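Search the Wynne Handbook Search Advanced

Stripping a desktop tower

Stripping a desktop tower is the careful taking apart of an ordinary upright office computer, so that its parts can be tested, stored or passed on to another machine. It is a gentler business than breaking for scrap, and with a tidy bench and a good light most people find it a very pleasant way to spend an afternoon. The word "tower" is kept even though the first thing anyone does is lay the poor thing on its side, with the removable panel facing the ceiling.

Preparation

The power lead is pulled out before anything else, and the power button is then held in for a few seconds. Older hands touch bare metal on the chassis now and again as they work – a habit well worth picking up, as static can spoil a chip without leaving any mark at all. Screws go in a lidded tub, and the tub stays on the bench.

Order of work

Writers differ on the best order, but the usual advice is to begin with whatever lifts out by hand. Memory modules are freed by pressing back the clips at the ends of their slots. Hard drives in office towers often sit in plastic carriers or behind coloured latches, the colour being the maker's kindly hint that this is a bit you are meant to touch. The processor is left until its cooler is off, and the cooler may need some patience if the old paste has set hard.

The socket is the part to be fussy about. On many boards the processor lies under a hinged metal frame, which is unhooked with a small lever and swung up, and the chip is then lifted straight out by its edges. On boards where the pins are in the socket itself, a slip of the finger can bend them, and straightening them again is slow work under a magnifier.

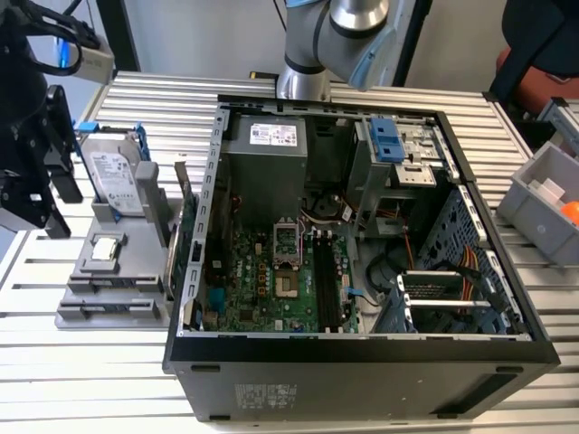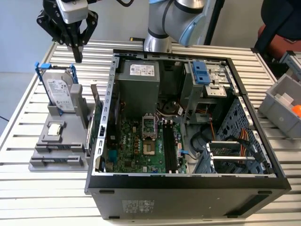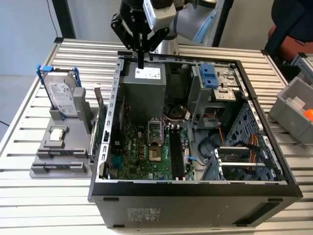 Dell tower with the side panel off and the processor socket open.

Ilir Hodžić would rather the frame were closed again the moment the chip is out, and the plastic cover put back if it has been kept, as an open socket collects dust and dropped screws with equal ease. Others leave it raised until the whole board is finished with, so that there is no doubt about whether a chip is still underneath. Both ways have their followers at the Skuneck repair evenings, and the argument comes round again every September.

Storing the parts

Drives and processors are best kept upright or in shallow pockets where they can't knock together. The Skarik parts store, which holds 638 drives at the last count, gives every one a paper slip with the date it came in. Loose processors go in trays, never in bags – 30 to a tray is the house rule. Power supplies are left whole, and their casings should not be opened at home, as the parts inside can hold a charge for some time after unplugging.

Related entries
Anti-static mats
Beige cases, cleaning of
Cable ties and their removal
Skarik parts store
Thermal paste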